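From: Nokuthula Zwane
To: bimanual-users list
Date: 20 March 2024
Subject: Re: Right arm drops torque mid-grasp on battery sorting

Masanobu Hirose wrote:

> We see the right follower lose torque at the wrist partway through a
> grasp, on the battery sorting task only. The other tasks on the same
> cell run all day without it. The log shows an overload flag on the
> wrist rotate joint and then nothing until a reboot of that servo.
> Has anyone had this, and did you fix it in hardware or just raise the
> limit? We are at the Ichikawa site, two arms facing each other across
> the table, stock fingers.
>
> Second question, less urgent. Jianguo says you had a short on the
> table at Pollville last August. Is there a write-up?

Hirose-san,

Yes to the first, and I would leave the limit alone. Bastien Perrin raised it here for a day before we understood the fault. The trips stopped and the servo case got hot enough that he put it back.

What we found, in the order we found it:

The overload flag is real. It is the servo protecting itself, and the current trace leading up to it is a ramp over a second or so, with no spike. That ruled out a collision for us. A collision on this table gives a sharp edge in the trace, and you normally get it on the shoulder first.

The ramp comes from the fingertip pressing into the tabletop. To pick up a cell lying flat, the operator has to bring the fingers down almost to the surface. The leader arm gives no force feedback, so if the operator goes slightly too low, the follower keeps pushing towards a position it can't reach. With the gripper rolled over to line up with a cell, most of that load ends up on the wrist. Taller objects never ask for this, so your other tasks look clean.

We went through 1568 recorded episodes and pulled every one with a wrist fault. There were 13. All were on the right arm, and all were during a pick from the open table. None were during a place.

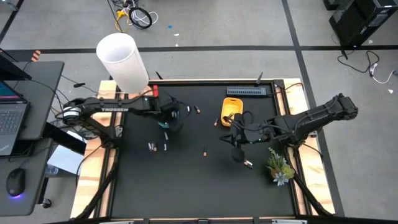

The right-arm bias bothered us for a while. Jianguo Cao swapped the wrist servos between arms, expecting the fault to move with the part, and it stayed on the right. Then he checked the mounting. The right base was sitting 3 mm lower than the left, and the calibration file had been copied from the other cell without anyone re-running it. So the right gripper was always lower than the operator thought. After shimming the base and recalibrating we had one more trip in the next 375 episodes, and that one was a cell wedged under a finger pad.

I would check these before touching any parameters:

- Base height on both sides, measured from the tabletop and not from the rail.
- Calibration file date against the last time the arms were unbolted.
- Finger pad wear. A pad that has rolled back leaves the hard tip exposed and you lose the bit of give you had.
- Cable slack at the wrist. We had a loop that went tight at full roll. It didn't cause the trips but it added to the load.

In software, we now watch the current on the wrist and hold the commanded position once it stays over a threshold for half a second. The operator hears a tone and has to back the leader off before the follower will move again. It is a small patch against the Sivance branch of the teleop node. I can post it, but it assumes your joint order matches ours, so please read it before you run it.

One caution on recovery. When the servo drops torque, the wrist goes limp but the gripper may still be closed on a cell. Rebooting the servo brings it back to the last commanded position at full speed. Bring the commanded position to the measured one first, then enable. We got this wrong once and threw a cell off the table.

On the second question: there is a write-up, but it is in the Makent site log and I can't attach it here. The short version is that a loose cell rolled against a bare metal bracket and bridged to another one. It warmed up, the operator smelled it, and the E-stop was pressed. The E-stop of course did nothing for the cell, which was removed with ceramic tongs and put in the sand bucket. No fire, no injury.

Changes after that:

- Discharged cells only, checked with a meter before they go on the table.
- Any cell with a torn sleeve or a dent comes out of the set.
- Exposed brackets within reach of a rolling cell get taped.
- If an arm faults while holding a cell, the operator stops both arms before reaching in. Stopping only the faulted one is not enough -- the other is still live and its workspace overlaps.

The last item is the one I would copy first. We had been treating a wrist fault as a nuisance, and people were leaning in to free the cell with the left arm still enabled.

Masanobu Fukuda asked off-list whether a compliant fingertip would get rid of the problem. We tried one printed in soft material. It reduced the ramp but it also let cells twist out of the grasp when placing them into a slot, so we went back to the stock pads. If someone has a stiffer version that works on small cylinders I would like to see the file.

Could you send the current trace for one of your trips, with the gripper height in the same plot? If the height at the fault is below your nominal table height, you probably have what we had.

Nokuthula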